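Studine Flarivero Peg Bar Animation Disc, 12 Field

Item 588-F
Updated 2022-06-23

The Flarivero is a drawing disc for hand-drawn animation. It fits a standard round cutout in a desk or light table and turns freely, so you can rotate the drawing to suit your hand. Most buyers use it for short films, student work and pencil tests. It also suits cleanup artists who still work on paper and scan afterward.

The disc has a translucent white acrylic window with a fixed peg bar at the bottom and a sliding peg bar at the top. The sliding bar carries an engraved scale for pans. Both bars take Acme punched paper. If your paper is punched with three round holes, order the Jisstead bar instead and swap it in with the two screws provided.

What's in the box
Disc with window
Fixed bottom peg bar
Sliding top peg bar with lock
Two spare screws and a hex key
Sample pack of 32 punched sheets

Paper
We recommend Escobar animation bond. It is thin enough to see four or five drawings through with the light on, and it stands up to erasing. It comes in packs of 166 sheets or in a carton of 3,000. A carton will get most people through a short film of a few minutes, drawn on twos, with some left for roughs. Other brands will fit if they are Acme punched, but cheap paper tends to tear at the holes after a lot of flipping.

Setting up
Drop the disc into the cutout with the fixed bar toward you. It should turn with light pressure from one finger. If it drags, check the rim for paper dust and wipe it with a dry cloth. Do not oil it – the oil will find its way onto your drawings.
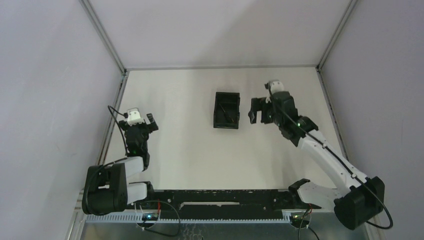 Use a cool LED panel under the window. Older bulbs get hot enough to curl the paper and can warp the acrylic over time. Leave a small gap between the panel and the disc so the light spreads evenly.

Clean the window with mild soap and water. Alcohol and glass cleaner will cloud it.

Shipping and returns
Discs ship flat in a double carton. Returns are accepted for unused discs in the original packing. Cut packs of paper can't be returned. Orders placed in December may take longer to arrive.

Also available
Flarivero 16 Field disc
Jisstead round-hole peg bar
Escobar field guide, clear
Replacement window, 12 Field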